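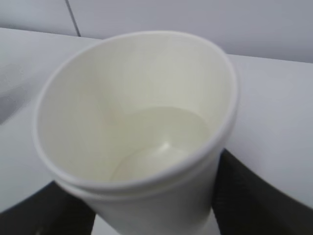

White paper cup, view into the open mouth.

Search the guide
3 min read

Section 9. Preparing the room for a reading and book signing

This section is for the host who uses the Felell event kit in a bookstore, library or small gallery. Please read all steps before you open the boxes. Sections for film screenings and panel talks are separate.

1. Place the signing table near the exit, but leave a free passage of 30 inches behind the author's chair.

2. Put the lectern on the opposite side of the room. Tighten both Boltside clamps by hand. Do not use a wrench.

3. Set the chairs in rows of 14 or fewer. If the room is narrow, make two blocks with an aisle in the middle.

Note: The first row is often left empty by the audience. You can mark it as reserved and remove the signs when the doors open.

4. Connect the microphone to input 1 of the Cutermont speaker. Turn the volume to zero first, then switch on the power, then raise the volume slowly.

Caution: Never stand in front of the speaker with a live microphone. It will make a loud whistle that can hurt the ears.

5. Ask the author to read one full paragraph for the sound check. Counting "one, two" is not enough, as most people read more quietly than they count.

6. Put water for the author on the small side table – not on the lectern shelf, where the cables are.

7. Lay out 20 books on the signing table and keep the others in closed boxes under it. Give name slips to the visitors in the line, so the author can see the correct spelling.

8. Open the doors 30 minutes before the reading.

Note: If the talk is recorded, tell the audience before it begins. The notice text is in the folder with the blue tab, and you may change it for your house.

After the event, switch off the speaker before you pull out any cable. Return the clamps to their bag.

Text: Chang-ho Yoo. Revised May 24, 2021.

14 shares
2 comments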